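11월 들어서 우리 집 저녁은 거의 국수다. 밥솥 씻기가 귀찮아서 시작했는데 이제는 진짜로 맛있어서 먹는다ㅎㅎ 제일 자주 하는 건 들기름 비빔국수. 삶아서 비비면 끝이라 퇴근하고도 할 만하다.

예전에는 소면을 삶으면 꼭 떡이 졌다. 물을 아끼느라 작은 냄비를 쓴 게 문제였던 것 같다. 지금은 제일 큰 냄비에 물을 넉넉히 붓고, 끓어오를 때마다 찬물을 반 컵씩 넣는다. 두 번 넣고 세 번째 끓어오르면 불을 끈다. 시간으로는 3분 조금 넘는데 나는 시계보다 거품을 보는 편이다.

그다음은 헹구기! 이걸 대충 하면 양념이 겉돌고 면이 금방 불어버린다. 찬물에 담가서 빨래하듯이 박박 비벼주고, 물이 맑아지면 체에 올려서 꾹꾹 눌러 물기를 뺀다. 손이 시려서 요즘은 이 대목이 제일 싫다.

양념은 들기름 두 숟갈, 간장 한 숟갈, 설탕은 아주 조금. 김가루는 아끼지 말고 왕창 넣는다. 깨는 손바닥으로 비벼서 뿌리면 향이 확 올라오는데, 나는 귀찮아서 그냥 뿌릴 때가 더 많다. 오이가 있으면 채 썰어 올리고 없으면 만다. 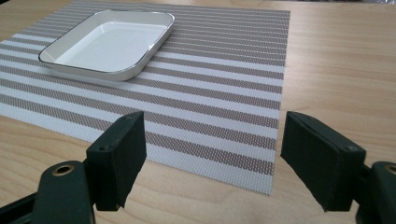 두 장 다 나무 상판 위의 줄무늬 매트.
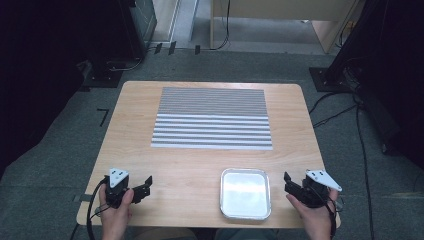 소면 말고 메밀면으로 해도 되나요?
메밀면으로 하면 오히려 들기름이랑 더 잘 어울려요. 대신 삶는 시간이 제품마다 많이 다르니까 봉지에 적힌 대로 하시고, 간장은 처음부터 다 넣지 말고 맛보면서 넣으세요. 면 자체에 간이 있는 것도 있더라고요.

참, 들기름은 뚜껑 열면 냉장고에 넣어야 한다. 나는 작년에 큰 병을 사서 가스레인지 옆에 세워뒀다가 쩐내가 나서 반이나 버렸다. 아까워 죽는 줄 알았다. 그 뒤로는 300밀리짜리 작은 병만 산다. 좀 비싸도 끝까지 고소하게 먹는 게 낫다.

남은 면은 다음 날 먹으려고 하지 말 것. 몇 번 해봤는데 매번 후회했다. 차라리 조금 모자라게 삶고 모자란 배는 삶은 달걀로 채운다. 내일은 김치 송송 썰어서 매콤하게 해 먹을 생각이다. 고추장은 이미 사다 놨다.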